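サイト内検索 キーワードを入力 検索
トップ > 日々のこと > からだと食べもの

塩を減らせと言われて

健診の紙に「塩分控えめに」と書かれて帰ってきたのが5月。書いた先生は一行で済むが、こちらは味噌汁と漬物で半世紀近く生きてきた人間である。一行で済むわけがない。

とりあえず減塩しょうゆを買った。薄いので倍かけた。妻に見つかった。

次に水を飲むことにした。塩と水がどう関係するのかはよく知らない。コップ一杯200ml、朝と昼と晩。最初の週は律儀に飲み、次の週は昼を忘れ、その次の週はコップをどこに置いたか忘れた。
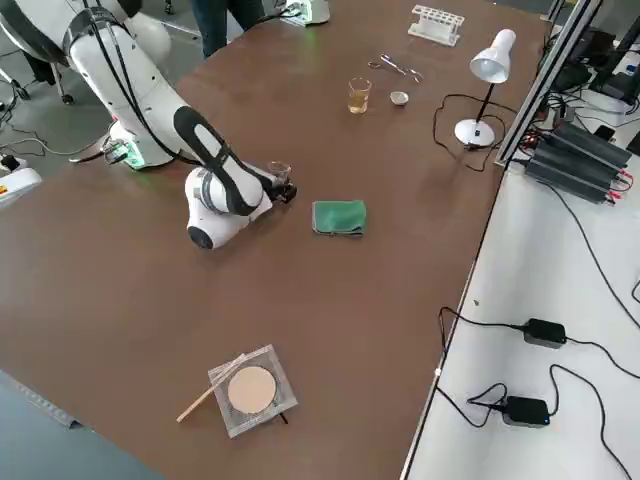
透明の小さなコップと緑の布

同僚のBabak Soltaniさんに相談したら、レモンをかけろと言う。何にでもかけるらしい。焼き魚はわかる。冷奴もまあわかる。納豆はやめておけばよかった。

ただ、だしを濃くとるのは効いた。昆布を前の晩から水につけておき、朝、沸く前に引き上げる。鰹節はけちらない。これで味噌を三割ほど減らしても、家族の誰も文句を言わなかった。気づいていないだけかもしれないので、黙っている。 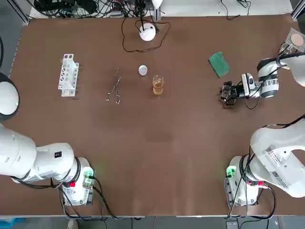

問題は外食で、駅前のAnoraのラーメンである。スープを残せばいいと頭ではわかっている。先週は半分残すつもりで食べ始め、809円払って店を出たとき、丼の底の模様をしっかり覚えていた。渦巻きだった。

漬物は小皿に二切れまで、と決めた。切れの厚みについては決めていない。

次の健診まではまだ間がある。今夜は鍋で、ポン酢を出すかどうか、台所で協議中。

カテゴリ:健康と食事/減塩/ひとりごと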